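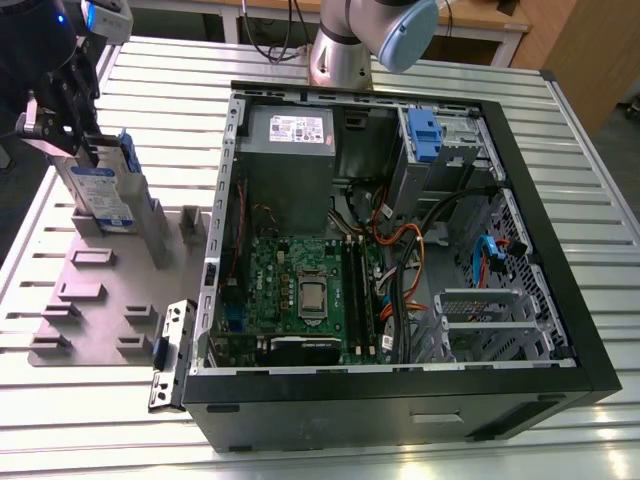
Desktop tower on its side, side panel off.

Gratix Community Workshop, Bretano
Monthly inspection checklist - electrical, benches, exits and storage
Checked in March, start 8:40 a.m. Sheet to be kept in the blue binder by the sign-in desk.

Marking: OK = no action. FIX = repair needed, room can stay open. STOP = item out of use until repaired. N/A = does not apply this month.

SECTION A. ENTRY AND EXITS

A1. Main door opens fully and closes on its own - OK
A2. Rear exit door unlocked from inside during open hours - OK
A3. Exit signs lit - FIX
Comment: The sign over the rear door is dim compared with the front one. It passed the test button but should get a new lamp before the next check.
A4. Aisles clear to full width - FIX
Comment: Two folded chairs and a paint drum were in the aisle by the wood store. Moved during the check. The same thing was written up last month, so the paint drum needs a permanent place.
A5. Floor dry and free of trip hazards - OK
Comment: Mat at the main door has a curled corner. Taped down for now.
A6. Outside steps and handrail - OK

SECTION B. FIRE SAFETY

B1. Extinguishers in place, pin and seal intact - OK
B2. Extinguisher gauges in the green - FIX
Comment: Extinguisher tagged 2648 reads at the bottom edge of the green. Service has been requested. Leave it on its hook until the replacement arrives.
B3. Smoke alarms tested - OK
B4. Oily rag can closed and emptied - FIX
Comment: Closed but full. Emptied at the time of the check.
B5. Flammables cabinet shut, contents match list - FIX
Comment: Contents do not match. One can of thinner is on the list and not in the cabinet, and there is a tin of floor wax that is not listed. Please write things in when you put them away.
B6. Evacuation plan posted and readable - OK
Comment: The plan still shows the old sink. Not a safety problem, but it should be redrawn some time.

SECTION C. ELECTRICAL

C1. Panel door closed, clear space in front - OK
C2. Breakers labeled - FIX
Comment: The label for the bench outlets on the window side has faded. Needs to be written again in permanent marker.
C3. Ground fault outlets trip and reset - OK
C4. Power cords free of cuts, tape or loose plugs - STOP
Comment: Cord on the small Guvby bench grinder is cut near the plug, copper showing. Grinder tagged and put in the locked cupboard. Do not wrap the cord with tape and put it back on the bench. It needs a new cord.
C5. No power strip plugged into another power strip - FIX
Comment: Found one pair under the sewing table. Separated. The iron and the kettle must each go straight into a wall outlet.
C6. Equipment unplugged before covers come off - OK
Comment: The rule covers lamps, radios, computers and kitchen appliances. Power supply units stay closed. We do not repair them here - a bad one gets replaced whole.
C7. Extension reels unwound fully when in use - OK

SECTION D. BENCHES AND HAND TOOLS

D1. Benches steady, no loose legs - FIX
Comment: The bench nearest the sink rocks. One foot needs adjusting. Light work only until then.
D2. Vises open and close without slipping - OK
D3. Hammer heads tight, chisel handles sound - FIX
Comment: One claw hammer has a loose head. Taken off the board.
D4. Blades covered or stored edge down - OK
D5. Soldering irons in stands, fume fan working - OK
Comment: Fan is noisy. The filter was changed in the last round, so this is probably the bearing. Watch it.
D6. Eye protection available and clean - FIX
Comment: Most pairs are scratched. Order a new box.

SECTION E. STORAGE AND LOADS

E1. Shelves fixed to the wall - OK
E2. Load signs posted and followed - FIX
Comment: The long shelf is rated for 40 pounds per bay. The end bay is stacked with floor tile and is clearly over. Tile to be moved to the floor before anything else goes up there.
E3. Heavy items stored below waist height - FIX
Comment: See E2.
E4. Step stool and ladder in good order - OK

SECTION F. FIRST AID AND RECORDS

F1. First aid kit complete - FIX
Comment: Out of large bandages. Burn gel is in date.
F2. Eyewash bottles in date - OK
F3. Accident book present - OK
Comment: One entry since the last check, a small cut from a utility knife. No follow-up needed.
F4. Previous FIX items closed - FIX
Comment: All closed except the paint drum in A4.

COSTS AND FOLLOW-UP

Tạ Electric quoted 60 dollars for the grinder cord. Approved.
Extinguisher service, eye protection and bandages go on the regular supply order. Balance in the repair fund before these items is 895 dollars.
STOP items may be put back in use only after a second person has looked at the repair and signed the tag.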